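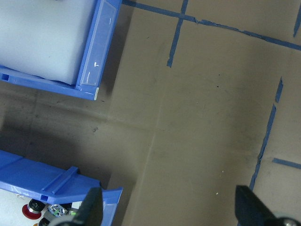
Two blue plastic bins, one holding a pale block or pad and the other assorted small items, on a surface marked with blue tape

A small parts bin is an open container used to store and sort small components such as fasteners, knobs, fittings and packaged spares. Bins of this kind are used in workshops, stockrooms, repair benches and assembly areas, where they are placed on shelves, hung from wall panels or set directly on a floor or table. They are distinguished from drawers by having no surrounding cabinet, and from totes by their smaller size.

Construction

Most parts bins are molded in one piece from polypropylene or polyethylene. The rim is usually thickened or folded outward to stiffen the walls, and may carry ribs or slots that engage with a rail, a divider or a second bin stacked on top. Many designs have a holder for a label, either molded into the wall or added as a clear plastic cover. Blue, red and yellow are common colors, and some users assign each color to a class of stock.

Walls are typically tapered so that empty bins nest. A steep taper saves storage space but reduces the usable floor of the bin – a drawback when the contents are flat or boxed.

Liners and inserts

Hard plastic floors allow small parts to slide and rattle. Foam pads, paper and thin sheet are used as liners to limit this movement and to protect finished surfaces. A thick block may also be used to raise the level of the contents, which makes them easier to pick up by hand. Foam liners hold dust and metal chips and are normally replaced when soiled.

Placement and marking

The position of a bin may be marked with adhesive tape applied to the surface around it. Tape outlines allow a bin to be returned to the same place after it has been emptied or refilled. Where the surface must be kept free of adhesive, a sheet of cardboard or heavy paper can be laid down first and the tape applied to that.

Mixed and single-item bins

A single-item bin holds one part number and is refilled when it falls below a set level. A mixed bin holds unrelated items, often returns or parts waiting to be sorted. The parts depot at Ondinard keeps nearly 2,400 single-item bins and limits mixed bins to 7, all of which are cleared each September. The Lekitz repair shop uses mixed bins only at the receiving bench.

See also

Drawer cabinet
Shelf label
Stacking tote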